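How to Clean Scuffs Off a Painted Wall (Without Leaving a Shiny Patch)

Filed under: Walls & Floors – posted 13/08/2025

I've been putting off the walls in the back room since January. They're a pale gray-white, which looked so calm on the paint card and now shows every single thing that has ever brushed past it. Last week I finally moved the Lovness shelf out, got the bucket, and did it properly, so I'm writing down what worked while I still remember.

What I used:
two soft white cloths (not colored, the dye can come off on pale paint!)
a bucket of lukewarm water
a small squirt of plain dish soap
baking soda
a white eraser, the school kind
a melamine sponge, for emergencies only
an old towel for the baseboard

Dust first. I skipped this the first time I ever washed a wall and ended up with gray mud running down to the floor. A dry cloth over a broom head is fine, top to bottom, and get into the corners.

Then test your paint. Pick a spot behind a door, rub it gently with a damp cloth and look at the cloth. If there's color on it, your paint is flat and thirsty and you want to go very easy with the water. Mine is Trosero eggshell and it held up fine. The hallway is some cheap flat stuff left by whoever lived here before, and it came off on the cloth like chalk. I left the hallway alone.

Now look for the marks, and turn off the overhead light while you do it. I find a lot more with daylight coming in from the side. I put a tiny piece of painter's tape next to each one, because as soon as I step away to wring out a cloth I lose them.

Start with the eraser on anything thin and dark. Light strokes, all in one direction, and brush the crumbs away before you wipe. If it's still there, go to the soapy cloth, wrung out until it's barely damp, and dab. If it's STILL there, make a paste of baking soda and water and work it in with one fingertip for up to 60 seconds, then rinse and pat dry.

The melamine sponge comes last. It's really a very fine sandpaper, and on eggshell it'll polish a shiny spot that you'll see forever. I have one of those by the light switch, thank you, me.

Before you scrub at a faint line, run a fingernail across it. If your nail catches, it's a scratch and no amount of soap will help – you need a dab of filler and touch-up paint. If it's smooth, carry on cleaning. Small, dark and a bit crooked can be a scuff or a scratch, and it could even be a bug, so check up close first (a squashed bug needs a damp cloth and no rubbing at all).
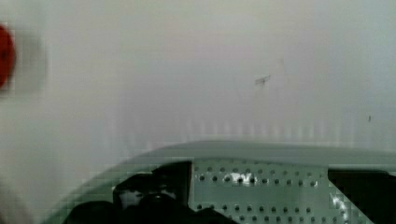
Huenchumán wrote in after my post on baseboards to say that touch-up paint should go on with a nearly dry foam roller, never a brush, since brush marks catch the light on a pale wall. I'd always used a little artist's brush and wondered why my repairs showed. Trying the roller next.

Let everything dry overnight before you push the furniture back.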